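# Adport import and export: common questions

**Which file types can I import?**

CSV, TSV and XLSX. Older XLS files have to be saved as XLSX first. If a workbook has several sheets, Adport reads only the first one unless you pick another under Import > Source.

**Is there a row limit?**

No fixed limit, but the preview shows only the first 200 rows. Errors further down are listed in the import log.

**Why did my part numbers lose their leading zeros?**

The column was read as a number. Set it to Text in the mapping step and run the import again. Changing the type afterward doesn't bring the zeros back.
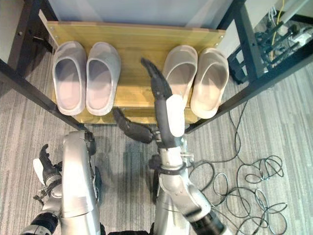 **Dates before 1900 come in blank. Can I fix that?**

Yes. Spreadsheets often store these as plain text, so a date in 1887 has to be mapped by hand. Choose Date (custom) and type the pattern, for example YYYY-MM-DD. Mixed patterns in one column are not supported – split the column first.

**How do I avoid duplicate records?**

Pick a match field before you import. Rows with a matching value update the existing record, and the rest are added as new. With no match field, every row becomes a new record.

**Can I undo an import?**

For 12 hours, from the History tab. Records edited since the import are skipped and listed separately.

**Can I save my column mapping?**

Yes, click Save as template on the last step. Templates belong to the workspace, so other users will see them too. The Westeo template was put together by Apolline Joly and covers the standard customer export.

**My export stops partway. What should I check?**

Attachments, usually. Exports with files over 300 MB in total should be run with "Include attachments" turned off, and the files downloaded on their own.

**Who do I contact about a failed import?**

Send the log file to Ataberk Soylu on the data team. Please leave the failed import in History until you get a reply.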